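Ticket 371: arm stops dead mid-carry in the sim
Project: Treloar pick and lift
Opened: 2022-07-19
Status: workaround in place

Hi all, me again! I was running the teal part job in Nekari this morning and the arm keeps giving up. It picks the part up fine, lifts it, then throws a grip force fault and just hangs there until I reset the whole cell. Same thing on the Valtutside machine, so I don't think it's my laptop (which was my first guess, as ever).

What I've tried so far:

1. Restarted Nekari and reloaded the cell. No change.

2. Put the old gripper settings back. Faulted again at step 4000, same as before.

3. Slowed the lift right down. It got a bit further and I got quite excited, then it faulted anyway.

4. Swapped the part's collision shape for a plain box. Two clean runs! My hunch is that the fingers were catching on the cut-outs in the part and the force reading went silly. Part in the gripper, clear of the table:
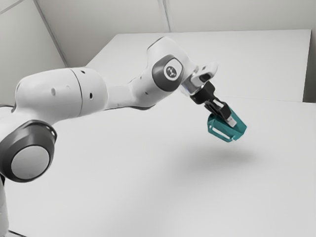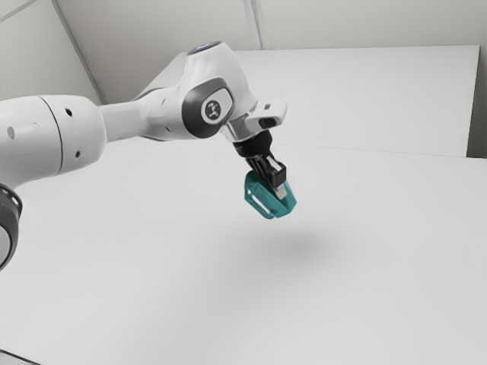

5. Sent the log to Pruvero support and asked whether the force limit can be raised for parts with openings. Waiting to hear back. Please don't copy the box shape over to the real cell settings yet, I only want it in the sim for now.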